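3. How People Say They Place a Table

I should own up to a bias first. I grew up in a house where the furniture moved every November, when my mother wanted the warm side of the room, so I went into these interviews thinking everybody did that. They don't! Of the 20 households we talked to, 3 had never moved a table once it was set down, and one man looked at me as if I'd asked whether he moved the bathtub.

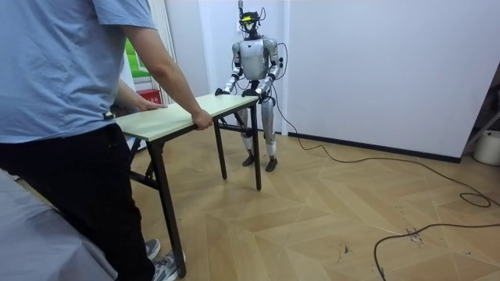
The rest were movers of one kind or another. Zamfira Gavrilă, my co-author, sorted them into "drifters" and "planners," and I've kept her words. Drifters let a table creep toward wherever the outlet or the window is (a few inches a week, sometimes). Planners draw it out on paper, tape the floor, and argue. I had expected the planners to be happier with the result and wrote as much in our first draft, but the interview notes don't back me up, so that line is gone.
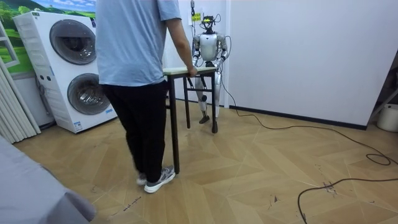

What people did agree on was walls. A long table against a wall was "out of the way," and the same table in the middle of a room was "a project." We heard this in the big Derkach apartments and in the tiny ones on Rimelitz Street, which surprised me, as I'd guessed that floor space would settle it. One drifter kept a Mistetti sideboard away from the wall purely so the cat could get behind it. I coded that as "other."
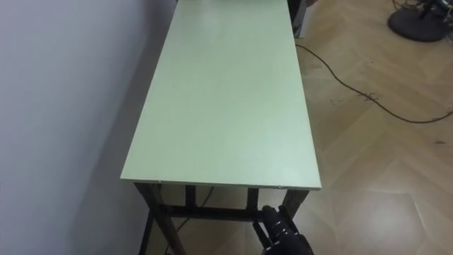
RIMELITZ STREET, November

Second visits. The heat was on in every home by now, and the drifters had drifted. Two work tables had gone over to the window side, and the planners were still where their tape said they should be. I asked everyone the same thing again, what would make you move it today? The top answer by far was "company coming."

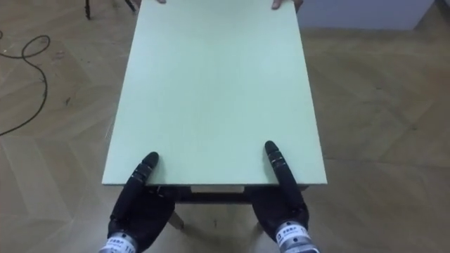

Figure 1. Large board with a pale surface, seen along its length, with hands at the far end.

Section 4 takes up the company question, with the guest diaries.

Comments

tapemeasure_jo: I'm a planner married to a drifter. Please study us.

Thilini Wijesinghe: Did you ask renters and owners separately? I'd expect a gap.

oldporch: The cat is not "other." The cat is the whole household.

Related items

Where the Chairs Go: Notes on Seating and Guests
The Tô Survey of Small Kitchens
Hallways as Storage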